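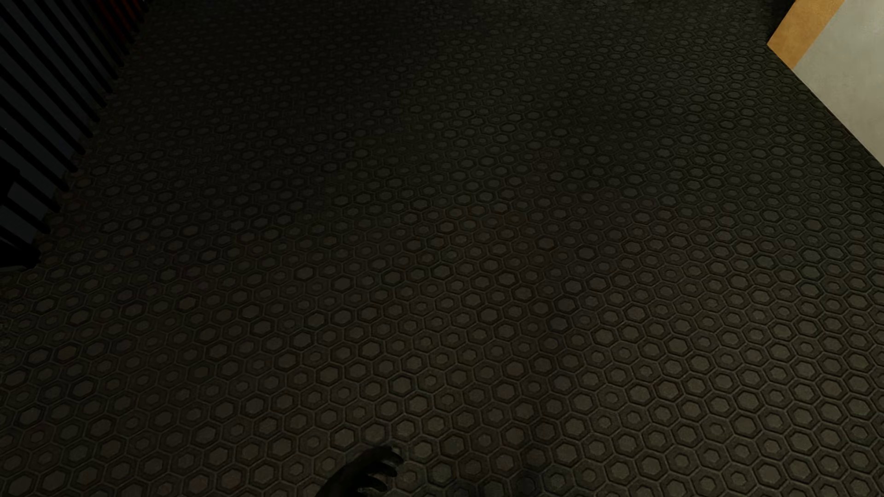

Jendlow hand — stop fault review
Minutes, 21 September 2018
Prarnodow, upstairs room, Andstead on the phone
Present: hand controls, sim, test bench, safety, site lead at Andstead (by phone, dropped off twice, came back)
Apologies: purchasing

Notes typed during the meeting, corrections to sim please before end of week.

Last minutes
Accepted. Open item on the wrist cable cover carried over again, parts not in.

What happened
Site lead went through it. Hand on the arm at Andstead, closing on a foam block, operator hit the stop on the pendant. Arm stopped. Fingers did not. Kept closing until the current limit kicked in, block crushed, one fingertip pad torn. No one inside the fence, nobody hurt. Operator then cut power at the cabinet, which did work, hand went limp and was left as it was till the bench people came over.

Safety wants it written plainly: the pendant stop did not stop the hand. Not to be logged as "late stop" or "slow stop". Site log has it as slow stop at the moment, site lead to change it.

Question from controls, was the cabinet stop tried first. No. Pendant was closer.

Arm firmware is not in question, agreed. Arm log shows the stop coming in and the arm braking right after. Hand log shows nothing at all, no stop message, just the next grip setpoint as if all was well.

Sim results
Sim has rebuilt the case in Odoi, same controller build as Andstead, hand model from Jendlow. Scene is the usual one with the dark hexagon tile floor, hand coming in low. Stop sent at random points in the grip.

1,291 runs. 1,056 stopped clean. Rest did not, fingers carried on curling after the stop. All of the bad ones have the stop landing while the hand driver is still busy reloading its grip table. Message arrives, queue is full, gets thrown away. No retry, no error raised.

Controls asked whether this could be the sim and not the driver, as the tile floor has given odd contacts before. Sim says no — fingers are clear of the floor in the bad runs and contact with the tiles shows up in a different log channel, which is quiet. Sim did rerun a batch on a plain flat floor and got the same dropped message. Controls accepted that.

Bench pointed out the scene is too dark to judge finger position by eye, the hand is near enough a black shape on a black floor. Nobody should be signing off a run from the viewer. Sim agrees, uses joint angles out of the log. Lights to be turned up anyway. Safety asked for this before the next review becuase they do look at the viewer. Long-ish argument on whether to swap the floor for something lighter too. Left it. Floor stays for now so the old runs can be compared.

Bench results
Bench has reproduced it on the spare hand, 3 times, pendant stop only. Spare hand is on the stand with no arm, finger pads off. Current limit tripped each time, so the limit is doing its job, but safety does not accept the limit as a stop. It was set to save the motors and was never checked against a person's finger. Controls agrees with that. Bench agrees with that.

Bench also tried pulling the network cable mid grip. Hand should open to rest on lost link. It held position instead. Not the same fault, but nobody had looked at this since February and the spec says open. Discussion on whether open is even right if the hand is holding something heavy over a bench or over someone's feet. No decision. Separate item, safety to write up both options.

Cause
As far as is known today:
The hand driver uses one queue for everything, grip commands and stops together. Reloading the grip table blocks the queue. Stop gets no priority. When the queue is full the newest message is dropped, and the newest message is the stop.
Grip table reload was moved into the running loop in February to get faster tool changes. Review at that time covered timing of the grip only. Stop was not retested, was marked "no change".
Controls says this was their miss on the review form. Safety says the form let it through, there is no line on it for the stop path. Both noted.

Decisions
Andstead hand is locked out. Power off at the cabinet, tag on, key with the site lead. No running with the guard open "just for a quick check" — this was asked and the answer is no.
Same for the spare hand on the bench except for stop tests, with cabinet stop in reach and pads off.
Odoi runs carry on, no restriction.
Stop goes on its own wire to the hand motor power, hardware, not through the driver. Controls wanted the software fix first as it is quicker. Safety will not release on software only. Agreed to do both, release needs both.
Software fix: separate stop channel, read before the queue, latched until reset by hand at the cabinet. Grip table reload goes back out of the loop until this is in, slower tool changes accepted by site.
Full set of 1,291 runs to be repeated on the fixed build with the same seeds. Pass is every run stopped. Not most.

Someone asked if other sites run the February build. Andstead only, as far as the release list goes. Release list not trusted, controls to call round and check.

Actions
Controls: stop channel patch, to sim first, not to site. Call round on the February build. Add the error when the queue is full, it should never drop anything silently.
Sim: repeat runs on patched build. Turn up the lights in the tile floor scene. Save the bad runs where everyone can get at them, they are on one laptop currently. Add a stop during table reload to the nightly set and leave it there.
Bench: wiring sketch for the motor power cut, 2 relays in series, safety to see it before anything is soldered. Measure time from button to fingers still, on the spare hand, pads off.
Safety: incident report. New line on the review form for stop path, to be filled in on every driver change incl. ones marked no change. Write up on open vs hold for lost link.
Site lead: correct the log entry. Keep the torn pad and the foam block, bag them, don't bin them. Tell both shifts that the pendant stop is not to be relied on for the hand, in person and not only by mail.
Purchasing (not present): relays, new fingertip pads, wrist cable cover still.

Other business
Customer visit at Andstead. Site would like to show the hand moving. Refused, arm can be shown with the hand taken off. Site lead not happy, noted.
Pendant label just says STOP, operators read that as stop for all of it. Fair. Label stays as is and the hand gets made to match it.
Spare hand stand wobbles, bench to bolt down.

Next meeting when the patched runs are in, sim to call it. Same room if free.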